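Work and Automation, Unit 5
When Part of the Job Moves to a Machine: The Case of a Bakery Finishing Room

Before you read

These notes go with the second lecture on automation in small workplaces. They are longer than the ones you had for Unit 4, and I make no great apology for that, as several of you asked for more on the people and less on the payback tables. Please read them through once before our session and bring your own workplace (or one you know well, a parent's, a summer job's) to hold up against them. You don't need any engineering. You do need to have watched somebody work, closely, for longer than a minute or two, and if you've never done that I'd gently suggest doing it this week.

The case is Amadi, a bakery business in Stostdale that makes filled and plain pastries for cafes and hotel breakfasts. It has 89 employees across two shifts. The finishing room is where pastries are warmed, checked, plated or boxed, and sent on. On a normal morning 1,488 pieces pass through it, and the busiest stretch is over by 8:30, which tells you something about when people get out of bed to do this job.

What the job was

If you'd asked for the job description of a finisher at Amadi two years ago, you would have been handed half a page. Load trays, unload trays, check color, remove damaged items, plate samples, keep the bench clean. It's a fair list as far as it goes, and I don't want to be rude about it, but half a page leaves out most of what an experienced finisher does all morning long.

Take the business of picking up a puff pastry. The layers are mostly air and very thin crust, and the shape is different every time, even within one tray. A finisher's hand settles on it with hardly any force, feels where it will hold and where it will crack, and shifts a little before lifting. At the same moment her eyes are already on the next piece, and she's listening to the dispatch door. She notices that the pieces from the back corner are darker than the rest, and she mentions it to the oven crew on her way past. None of that is on the half page. In the lecture I called this the unwritten part of the job, and I'd like you to use that term in your essays so that we're all talking about the same thing.

What was brought in

Amadi took on a handling system called Kulo, in a trial that began in May. Kulo lifts single pastries out of small ovens and sets them on plates or in boxes. The fingers are the part everybody talks about, as they should, but the more interesting part for our course is how the system learned to use them. It was taught from recordings of people doing the task with hand-held grippers, the same sort of two-fingered tool the machine has, so that what the person did with the tool could be carried over to the arm. The finishers were asked to make these recordings themselves, during paid hours, at a bench set up away from the line. The plan called for 600 of them.

Think about that for a moment, because it's quite different from the older pattern we looked at in Unit 2. There, an outside engineer stood behind the worker with a stopwatch and wrote down the motions. At Amadi the worker holds the tool, makes the grip and decides when the grip is good. Her skill is going into the machine fairly directly, in her own movements, hesitations included.

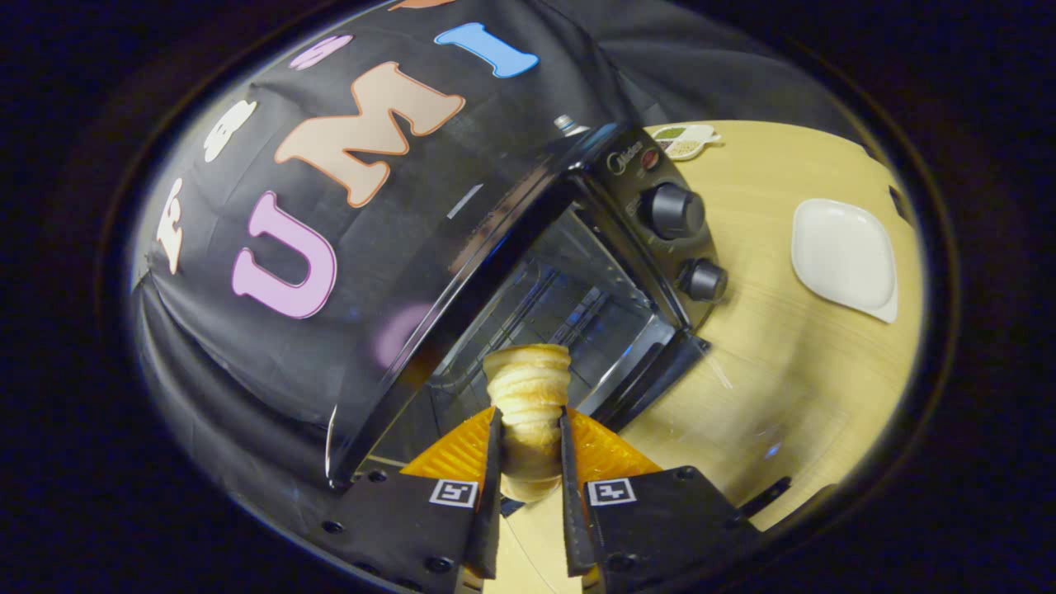

Whether you find that respectful or worrying will depend a good deal on what happens next to the person whose movements were recorded, and the finishers at Amadi were divided on it. One group enjoyed the recording work very much. It was a change from the line, it was done sitting or standing as they liked, and for once somebody was plainly interested in how they did things. Another group felt uneasy, and said so early on. Their question was a simple one: once you have my hands on file, what do you need me for? I think both groups had good reason, and I'd ask you not to hurry to settle the matter in favor of one of them.

There was also a practical question about pay that came up late and should have come up early. Were the recordings ordinary work, at the ordinary rate, or something more, like teaching? Teaching a new colleague had always carried a small supplement at Amadi. After some back and forth the company agreed to pay the same supplement for recording. It was not a large sum, but people told us that it changed how the whole thing felt.

What changed on the floor

Now to the part you asked for. I'll take the changes in the order in which people noticed them, which isn't the order in which the managers had listed them.

The first was the pace. A person working through a tray speeds up and slows down all the time, and the others around her adjust without thinking. Kulo keeps more or less to one speed, and it was slower per piece than a practiced finisher but didn't drift. The finishers next to it found this surprisingly tiring in the first weeks. They were used to being pushed along or held up by each other, with a word or a look to go with it, and you can't give a machine a look (well, you can, and several did).

The second was the talk. The finishing room used to have four people facing each other over a bench, and after the change it had two on one side and the Kulo cell on the other. People who had spent years chatting across a table were now side by side, or at opposite ends. No layout drawing showed this as a cost. It was raised at the first review meeting, and the bench was turned a quarter so that the two people could see each other again. I mention it in class every year, as it's the cheapest improvement in the entire case and it came from asking.

The third was the nature of the mistakes. People drop things, or break a corner, or let a pale one through when they're tired. The machine made other mistakes. It would close on a pastry a shade too far to one side and come away with a handful of flakes, or it would stop and wait when a piece had slumped against its neighbor. So the finishers' attention moved from their own hands to the machine's, and watching for someone else's mistake is a different sort of tiredness from making your own. If you've ever sat beside a learner driver, you'll know what I mean.

The fourth was a gain, and I don't want to rush past it. Reaching into small hot ovens hundreds of times a morning is hard on wrists and forearms, and the minor burns had been treated as part of the trade for so long that they were seldom written down. With Kulo doing a share of the reaching, the finishers spoke of going home less sore. One of the older ones said she'd started knitting again, and I have to say that stayed with me longer than any of the output figures.

The new tasks

When people say a machine "takes over" a task, do ask what new tasks arrive along with it. At Amadi they were these:

Starting the cell in the morning and checking that the fingers are clean. Butter and sugar build up faster than the supplier expected.

Deciding which trays go to the machine and which stay with people. This one turned out to need a great deal of judgment, and it was given at first to the shift lead, then to the finishers.

Clearing stops, and writing a line in the log each time.

Making fresh recordings whenever a new shape is added to the range.

The last of these is worth your attention. A new pastry means new recordings, so the skill has to stay in the building. If the last good finisher leaves, there is no one to teach from. Amadi's managers hadn't thought of it in quite those terms until a finisher pointed it out in a review, and from then on the training of new hires stayed on the bench, by hand, before anyone was put next to the cell. You might compare this with Numwood, the packing firm from Unit 4, where hand training was dropped in the first year and then had to be rebuilt, rather painfully, from the memories of people who had already moved to other departments.

Terms to know for this unit

Unwritten part of the job: the noticing, adjusting and passing on of information that a job description leaves out.

Teaching by demonstration: giving a machine a skill by recording people doing the task, as opposed to writing out each motion in advance.

Minding work: the work of watching a machine, feeding it and stepping in when it stops. Often graded below the job it replaced, and often wrongly.

Skill reserve: the people in a workplace who can still do the task by hand, well, and can show somebody else.

For our session

Please come with a page of notes on the following. Rough notes are fine, I'm not collecting them.

Choose one task in the workplace you've picked and write out its unwritten part. Most people find that the first version is too short. Leave it overnight and go back to it.

Consider who would make the recordings if that task were to be taught by demonstration, and what you think they should be paid or promised for it. Be specific - a promise like "no one will be worse off" isn't one you can check.

Finally, look again at the bench that was turned a quarter. Find something of that kind in your own workplace, a small thing about where people stand or when they can talk, that a new machine might disturb without anyone intending it.

We'll start with the bench, in small groups, and then come back to the question of pay after the break. The reading for Unit 6 is the long chapter on shift handovers, so do give yourself a couple of evenings for it.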